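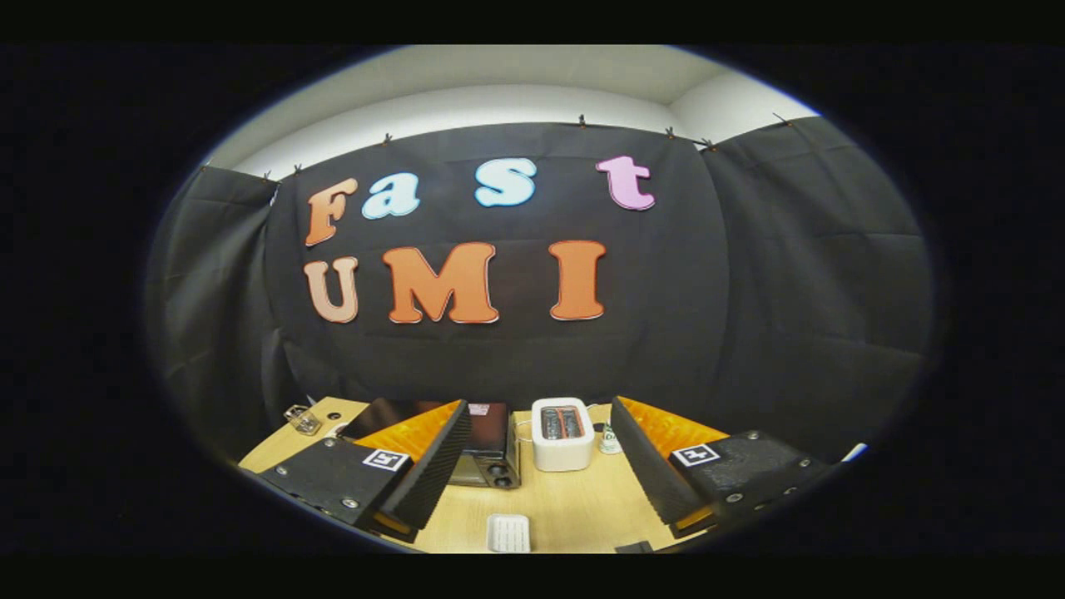

A reader of the first version of this page wrote that her fabric backdrop always sags in the middle, and the letters then lean toward each other. She used two clips, one in each corner. I answered her that two is too few, and then I decided to write the whole method again, with more care.

Hanging a fabric backdrop with big cut-out letters

What you need
Black fabric, wider than your table
Small strong clips, eight or more
A cord or thin rail on the wall
Thick paper in two or three colors, 300 gsm
Cream or white paper for the outlines
Removable tape or light pins

1. Iron the fabric first. I did not do it the first time, and the fold lines stayed for weeks. If you can't iron, hang it overnight and spray it with a little water.

2. Fix the cord or rail. Mine is from Flosier, but any will do if it stays straight under weight.

3. Put one clip at each end and one in the center. Then fill the spaces, one clip every 18 inches at most. If the fabric must go around a corner, put a clip exactly where it bends.

4. Let the lower part fall behind the table. Do not pull it tight, or the clips will slide.

5. Draw the letters on the colored paper. For a short word in the upper row I like soft colors such as pale blue and pink. For the lower row, orange is easy to read from far away. Make the lower letters larger and thicker.

6. Cut each letter, glue it on the cream or white paper, and cut again with a small border. On black fabric this border helps very much.

7. Lay both rows on the floor before you attach anything. An M needs much more room than an I, so look at the spaces with your eyes and do not trust only the ruler.

8. Attach the lower row first, from the middle letter to the outside. Then the upper row. Here the letters can stand wide apart, and one may sit a little higher than its neighbors.

The glue needs over 2 hours to dry if the paper is thick. Keep the letters flat under a book during this time.

To store everything, roll the fabric on a tube and put the letters in a flat folder.

Updated Apr 6, 2024: changed the distance between clips in step 3.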